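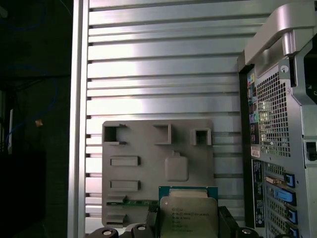 A Xeon up close, with the gray plastic plate and the back of the silver workstation behind it.

Grilledwood: parts and notes from a workstation bench

Hi! Grilledwood is my folder of pictures and notes on old workstation parts. I started it in May when the drawer under my bench stopped closing, and it grew into something other people asked me for, so now it has a README. If you like big metal computers with handles on them, you're in the right place.

What's in the folder

There are three subfolders, and they don't overlap.

carrier/ is everything about cases, side panels, plastic plates, feet and handles. Named after the Carrier tray, which was the first thing I ever photographed for this and still my favorite piece of bent metal.
enus/ is processors and memory. Mostly Xeons, mostly with the heat spreader showing, some with the paste still on because I got lazy.
ukby/ is the leftovers: screws, brackets, short cables, little boards I haven't figured out yet.

The whole thing comes to 3000 pictures. Each one has a matching text note with the same file name, so that's 3000 notes too. Most notes are a line or two. A few of them are rants (sorry about the fan connector one).

How the notes are written

I write them the way I'd label a bag. What the part is, what I think it fits, what shape it's in, and anything I'd want to know before I put it back in a machine. If I can read the marking on a part, I copy it into the note. If I can't read it, the note says "marking unclear" and I leave it there. Please don't fill those in from a guess! I did that early on with a batch of processors and spent a whole evening undoing it.

For plastic pieces I use plain words, because half of them have no name I could find. "Slot" is long and thin, "opening" is closer to square, "boss" is a raised bump. The gray plate in the picture up top gets "three openings, three slots, one boss with a tab" and that has been enough for me to tell it apart from its cousins.

Processors, a few extra words

The heat spreader is the silver lid, and it's where the useful text is. It's also shiny, and the engraving is tiny, so tilting helps a lot. I like light coming in low from one side. A desk lamp straight overhead gives you one white blob and no letters at all.

Hold them by the edges. Keep fingers off the contacts. I store mine in plastic clamshells with the model number on a paper sticker — on the shell, never on the chip, because sticker glue on a heat spreader is a pain to get off.

Slatted metal panels

Ribbed panels are lovely and they collect dust like you wouldn't believe. A soft paintbrush run along the grooves gets most of it, then a barely damp cloth, same direction. Don't go across the ribs, you just pack the dirt into the corners. I've got notes on this scattered all over carrier/, search for "grooves".

What's missing

No power supplies. I don't open them and I don't want to encourage anybody. No hard drives either, that's a different hobby with different screws. Graphics cards may show up later if I get the shelf built.

The ukby/ folder is messy. File names there were made up as I went, and at least a few parts are in twice under different names. I fix them when I trip over them.

Using it

Unzip it anywhere with room and open index.txt first. It's one line per picture: file name, folder, short label. There's a smaller sampler with 100 pictures in it if you only want a look around before grabbing the full thing.

You can use the pictures and notes for whatever you like, including teaching, hobby projects and parts guides. A mention of Grilledwood is nice if you remember.

Fixes

If you spot a part I've named wrong, send me the file name and what you think it is. Corrections to processor labels go in first, then plates and panels. The screws can wait until I've sorted the jar.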